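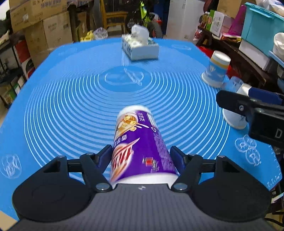 I keep getting asked what I think of the Bollero heat battery, so fine. My utility, Seltel, wants to put one in 200 houses around Zavville by February, and the leaflet says it will "free you from peak prices." I have read the leaflet twice and still can't find the price of the thing. What it does have is a lot of talk about green packaging and green delivery vans. A purple paper cup is paper too, with a picture of golden cubes and a splash of cream printed on its wrapper, and I wouldn't pick what to drink by the wrapper. I'd like to know what comes out of the box on a cold night after 7 hours of nobody charging it.

Mieke Lambrechts, who ran the info evening, told us the unit gives back 85 percent of what you put in. Measured where? In a lab, she said, and she was nice about it. My basement is not a lab. Agnese Ots asked what happens to the discount if Seltel changes its night rate, and the answer was that rates get reviewed. Well, yes. That was the question.

I'm not against storing heat. My old water tank does it every day, badly. But Saavedra tried a plan like this one, and my cousin there has had 3 service visits since spring and a bill that looks the same as before.

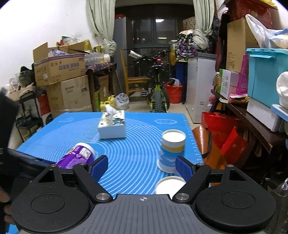
What I'd want before signing

A full winter of meter readings from a real house. The night rate in writing, with an end date. And a phone number for repairs that isn't the sales line. I've sent all of that to Seltel and gotten back a second copy of the leaflet.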